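Handheld grippers, June, afternoon, shared shop

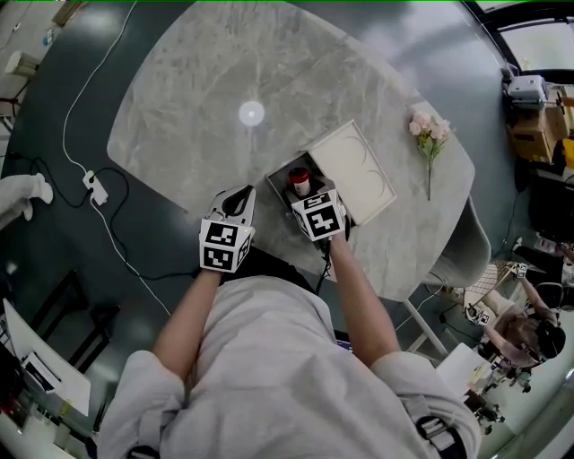

Box task at the marble table. Right gripper on the red-lid jar, left one held at the table edge.

Both pairs of grippers running this afternoon, one at the marble table and one on the far side of the room. Started at 1:40 after swapping the cable on the right unit of pair A. The old one had a break near the strain relief and the encoder dropped out whenever the wrist turned past level.

Task for today is the jar and the white box with the hinged lid. Lid stays open and flat on the far side for this set. We do the lid as its own task later, when the new fingertips are on. The flowers stay on the table as clutter. Move them between takes, anywhere as long as they don't go in the box.

Target was 100 takes on the jar. Got there a little before 4. Threw out the ones where the cube on the right gripper went too low behind the box wall and the tracker lost it. The pose jumps are easy to find in the log: the position steps sideways between two samples and then comes back. Estíbaliz wrote a filter that flags them, and I went through the flagged ones by hand. It is a bit too eager and also catches fast wrist turns, so don't let it delete anything by itself yet.

Jaw opening calibration, pair A:
Left: closed reads 12, open reads 470
Right: closed reads 9, open reads 369
The right one is short on travel. I think the linkage screw is bottoming out on the printed body. It still opens wide enough for the jar lid so I left it alone, but it will matter for anything bigger. Encarnación has the revised body file in the Brindari folder. Needs a reprint in the stiffer filament, the soft stuff creeps where the screw sits.

Reflection from the overhead lamp is still a nuisance on the marble. When a cube passes over the bright spot the edges of the pattern wash out. Tried lower exposure, which helped there and made the shadow inside the box worse. Put it back where it was. Matte cloth on the table would probably fix it but then we lose the marble background, and we have very little of that so far.

Cables: the black lead from the right gripper drags on the near wall of the box when you reach in deep. Run it down along the forearm with two loose ties. I tried three and couldn't bend my wrist.

To do
- reprint right body, check travel again
- new fingertips for both pairs (Davent sheet rubber, the thin one)
- loosen the jump filter threshold, rerun on today's log
- ask Estíbaliz if pair B shows the same drift after half an hour
- copy today's takes to the Vieira drive before wiping the cards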